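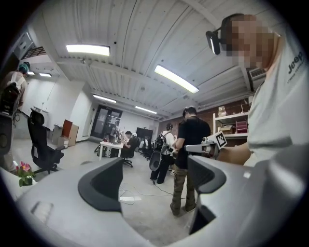
Several of the group indoors, one in a white "Jeep" T-shirt.

Valtside Household Study – call for participants

We are looking for adults who rent their home in Ravdale to keep a diary of what they eat and what it costs them. The diary runs for the whole of August. It takes a few minutes each evening, on paper or by phone.

You can take part if you:
are 18 or over
pay rent, in full or in part
buy most of your own food
will be at home for most of August

We have 39 places left out of 200. Lodgers and people in shared houses are welcome – only one diary per household, please.

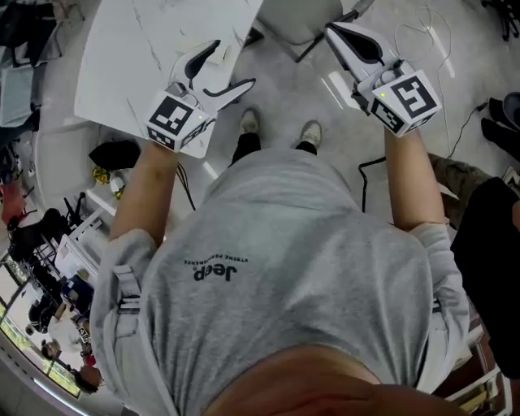

Light grey T-shirt and backpack, from above.

You will be asked to keep your till receipts and post them back in the envelope provided. Takeaways and school dinners count, so please write those down too. Names are removed before anything is typed up.

Everyone who returns a full diary gets a £30 shopping voucher. Part diaries are still useful to us but are not paid.

To apply, write to Svenja Camenzind, Valtside, 169 Arruda Road, Ravdale, or leave a message at the front desk before 5pm. Please give your postcode and the number of people you cook for.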